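About Gronder

Gronder is a test laboratory for robot grippers, arms, cameras and controllers.

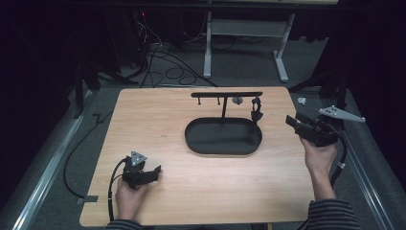

We were set up to answer a narrow question for equipment buyers: given a task, a budget and an existing controller, which gripper should be fitted? The question is still most of our work. Customers send us hardware, or a shortlist, and receive a written comparison with the raw logs attached. We do not sell hardware and we take no commission on it.

What we test

Our standard program covers 25 handling tasks. Most are ordinary: hanging a looped item on a peg, taking it off again, placing a small part in a tray, turning a knob, drawing a cable through a clip. The tasks are deliberately small. A gripper that does well on a bench force test can still do badly when the jaw tips have to pass between a hook and the bar above it, and a buyer usually finds this out after installation.

Each gripper is tried hand-held first. An operator works through the tasks while the tool's position is tracked, which separates the behavior of the jaws from that of the arm behind them. Tools that pass are then mounted and run on an arm with the same fixtures at the same heights. Two-handed tasks are scored separately from one-handed ones – the results rarely rank the tools in the same order.

Every tool completes 299 scored trials before a report is issued. Failed grasps are kept in the data and coded by cause: slip, collision, missed approach, operator error or tracking loss. Trials with tracking loss are repeated, and the repeats are listed.

Cameras and controllers

Camera comparisons use the same table layouts as the gripper work. We report usable field of view at working distance, latency and the share of each task in which the jaw tips are hidden by the tool body. Controllers are compared on command delay, recovery after a stop, and how much setup is needed before the first valid trial.

Facilities

The laboratory occupies one floor of the Mondard building in Dronberg. It has 11 test stations, three of which can be darkened for camera work. Fixtures are made in our own shop from published drawings, which customers may request and reproduce.

Reports and data

A report normally runs to one document per tool plus a summary table. Customers own their results. Nothing is published without written consent, and a manufacturer cannot buy changes to a finished report – corrections are made only where a measurement is shown to be wrong.

The Wijesinghe task set, on which our hanging and sorting trials are based, is revised every October. Reports state the revision used. Results from different revisions should not be compared directly, and we can rerun older tools on request if the hardware is still available.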